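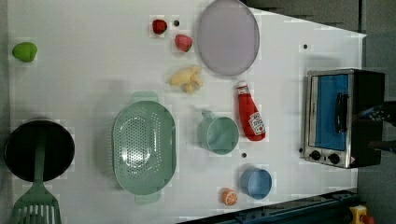
*Play kitchen laid out on the white table, with food, pan, colander and plate.*

## 3. Setting out the play kitchen

This is the fun part of your Trernine set! Everything is out of the box, and now you get to turn a plain tabletop into a place where small cooks can get busy.

1. Wipe the table with a damp cloth and let it dry.
2. Put the big pieces down first: the colander, the plate and the toaster oven. Leave room between them so little hands can reach in.
3. Set the pan near the edge where your cook will stand, and lay the slotted spatula across it.
4. Scatter the food. Two strawberries and a banana are plenty to begin with, and the green vegetable can sit off by itself, waiting to be "picked."
5. Add the red bottle last, standing or lying down. Kids love a bottle, so expect it to travel!

**Note:** The colander and the bowls hold food nicely between games. Try a round of "wash the strawberries" with no water at all.

**Caution:** Keep the toy pan away from real burners.

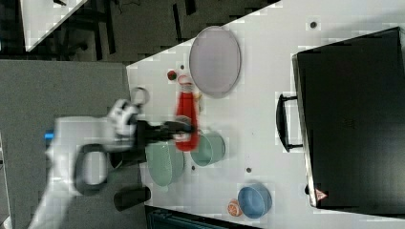 Đỗ writes that the bottle became "soup, juice and shampoo" within one afternoon, and asks if extra fruit is sold separately. It is! Order food pack 430 and tip the new pieces into the colander.

6. When play is over, nest the bowls and put the food away on top.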